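4.2. El papel como caso difícil: igualar y airear un taco de hojas

Quien haya trabajado alguna vez en una copistería, o simplemente haya tenido que rellenar la bandeja de una impresora con prisa, sabe que hay un gesto previo que casi siempre se hace sin pensar: se toma el taco con las dos manos, se dobla un poco para que entre aire entre las hojas y se golpea el canto contra la mesa hasta que los bordes quedan parejos. En la lista de tareas domésticas y de oficina que manejamos en Naltthorpe, esta figuraba al principio entre las fáciles, al lado de cerrar un cajón o colocar una taza en su plato, y confesamos que la pusimos ahí con bastante ligereza. Después de 31 sesiones de demostración humana y de la primera ronda de ensayos con el brazo doble de Cloment, la hemos trasladado al grupo de las que consideramos abiertas.

La dificultad tiene varias caras y conviene detenerse en ellas con un poco de calma. Un taco grueso se comporta como un bloque mientras se lo aprieta por los lados, pero en cuanto se curva pasa a ser un conjunto de láminas que deslizan unas sobre otras, y ese deslizamiento es precisamente lo que la persona busca. El pulgar apoya sobre la hoja superior y los demás dedos sostienen desde el otro lado; la presión se reparte de un modo que cambia a cada instante y que las cámaras, por sí solas, apenas dejan adivinar. A esto se añade que la forma de asir el taco no es única: dentro de una misma demostración encontramos manos extendidas sobre el papel, manos que lo abrazan por el canto y manos que pellizcan una esquina —y todas ellas parecen servir, cada una a su modo. La Figura 7 reúne tres momentos de la tarea, vistos desde la posición de la cabeza.
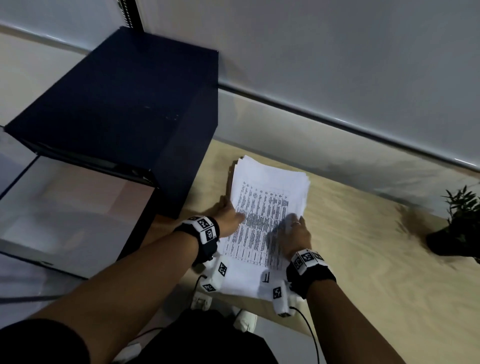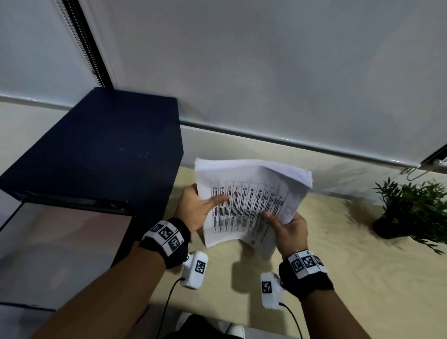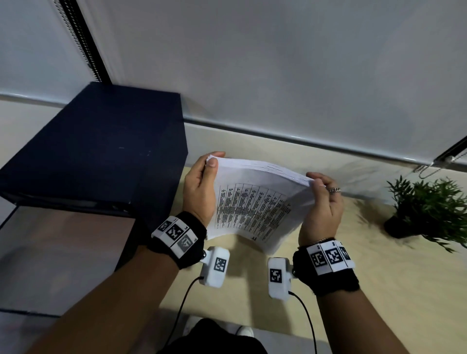

Figura 7. Manipulación bimanual de un taco grueso de papel impreso, con marcadores fiduciales en ambas muñecas. Arriba, el taco apoyado en la mesa; en el centro y abajo, sostenido y curvado entre las dos manos. El orden no es necesariamente cronológico.

El corpus completo comprende 2.785 segmentos anotados, de los cuales reservamos 1.000 para evaluación. Las trayectorias de muñeca se recuperan con suficiente regularidad, y en ese aspecto no tenemos mayor queja; lo que se nos escapa es lo que ocurre en las yemas de los dedos. Cuando la política entrenada reproduce la trayectoria con fidelidad, el resultado más frecuente es que el taco llega entero al lugar previsto y sin airear, o bien que las hojas de arriba se adelantan y las de abajo se quedan donde estaban. Probamos también el controlador de fuerza descrito en el proyecto Macapagal, con la esperanza —quizá demasiado optimista— de que bastara con limitar la presión lateral. Mejoró el agarre y dejó el problema de la curvatura más o menos como lo habíamos encontrado.

¿Puede entonces una máquina ocuparse ya de este trabajo? En un taller donde el papel llega siempre en el mismo formato y se entrega siempre en el mismo punto, la pregunta tiene respuesta desde hace tiempo, y existen igualadoras vibratorias que lo hacen muy bien. En una mesa corriente, con una planta a un lado y un taco de canto desigual, nuestra impresión es más modesta. Los colegas de Gembridge, que amablemente leyeron un borrador de esta sección, nos sugirieron separar el aireado del igualado y evaluarlos como tareas independientes, cosa que hacemos en el apartado 4.3, donde se incluyen además los ensayos con cartulina.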